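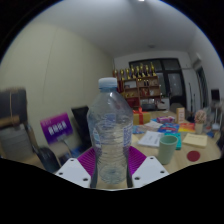 Umesh Kushwaha

In April I went with my neighbor Sarla Malhotra to the open day at the Flovdale waterworks. I have lived in this town for ten years and drink the water every day, but I had never seen where it is cleaned.

The bus to Jirkinitz Road was late, so we missed the welcome speech and joined the second group. Our guide was a young engineer with a very quiet voice. She took us first to the settling tanks, which are open to the sky and smell a little of pond. The water stays there for 24 hours before it moves on to the sand filters. I had expected more noise. Only the pump hall was loud, and there we received ear plugs.

Sarla asked about the old pipes under Zanditz, where the tap water is sometimes brown in the morning. The guide said they are being replaced street by street, and our side of the hill must wait 2 more years. Sarla did not like this answer very much.

After the tour there was soup, and a table with maps of the springs. Almost 500 people came during the day, the man at the gate told us. People who buy their water in plastic bottles should go once and look – entrance is free, but wear closed shoes, the stairs by the filters are made of open metal grid.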